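The woman behind Fomitz, a supper club that runs out of a former chapel in Flirnow, started cooking for strangers with eight borrowed chairs and one good pan. "I'd never fed more than my sister," she says, laughing. "And I loved it - I went home and couldn't sleep!"

She cooks once a month now, always soup first, then something slow from the oven. Her onions come from Feng, the farm shop up the hill, and she'll talk about them for as long as you let her.

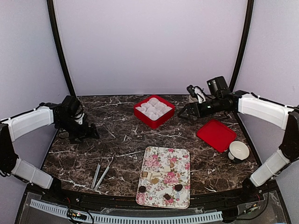
## "Start with the onions"

They go in at six, on the lowest heat, with butter and a bay leaf. "People rush them. Give them the whole evening if you've got it!"

Guests sit at seven, and the noise goes up straight away. She serves everything herself, walking round with the dish, and second helpings are more or less compulsory. What would she never be without? "Tongs," she says at once. "I turn the chops with them, I toss the greens, I even get jars down off the shelf."

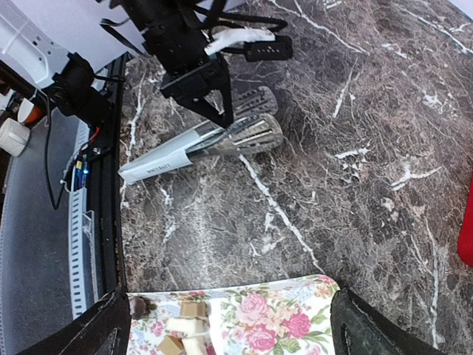
*Metal tongs with slotted heads, the paper sleeve still round the handle end.*

December is already full, but she's adding a lunch.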